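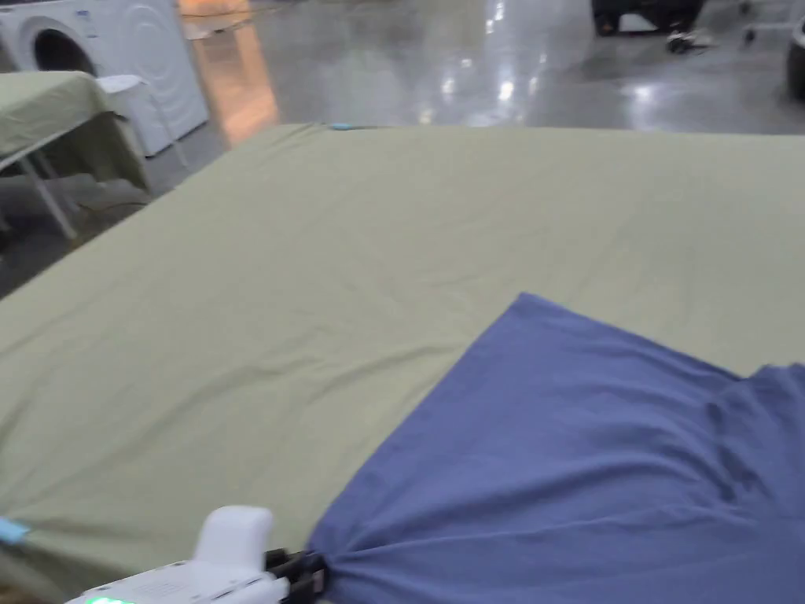 Kellau House Laundry and Linen Team

Folding table: what changed this month

The folding table has a green sheet over it now, held at the edges with clips. Several people have asked whether it is meant to stay on. It is. Please leave it in place when you finish your shift, and if it has worked its way to one side, unclip it, pull it straight and clip it again. A few wrinkles in the cover don't matter. A big ridge does, because it ends up pressed into whatever you fold on top of it.

The old bare top was snagging knits, and we had two complaints in April about pulled threads. Godfrey Rashidi sanded the worst corner, which helped for a while. The sheet costs a lot less than a new table, and it goes through the wash with everything else. There are two of them, so one should always be clean. The spare is on the shelf above the sorting bins.

T-shirts are still the bulk of the work. We sent out 109 bags before the holiday and most of them were shirts and other flat cotton things. The method has not changed, but we have had a lot of new starters, so it is set down again.

Lay the shirt face down with the collar away from you. Take hold of a bottom corner and draw it toward you until the cloth lies flat, then do the same on the other side. Smooth from the middle out with your palm. Fold each side in to the width of the board, sleeves back on themselves, then bring the hem up to the collar in two folds. Turn it over and check that the front is square.

Pull gently. If you haul on one corner the whole side seam twists and the shirt never sits right in the stack. Older cotton is the worst for this – go easy on anything that feels thin.

Stacks should be no higher than 14 shirts. Anything taller leans over in the cart on the way to Erkcombe and has to be done again at the other end. Dark colors go in their own stack, and anything still damp goes back to the dryer for 30 minutes.

Odds and ends

The Wanyama building has moved its pickup to Thursday mornings. Bags need to be tagged and by the side door the evening before.

We are short of laundry tags again. Mahlet Weldu has ordered another 50 and is keeping the last few in her desk drawer, so ask her before you start writing on masking tape.

Two of the table clips went missing last week. If you have borrowed them for a clothesline or a bag of chips, please bring them back – the sheet slides without them.

Posted 30/12/2021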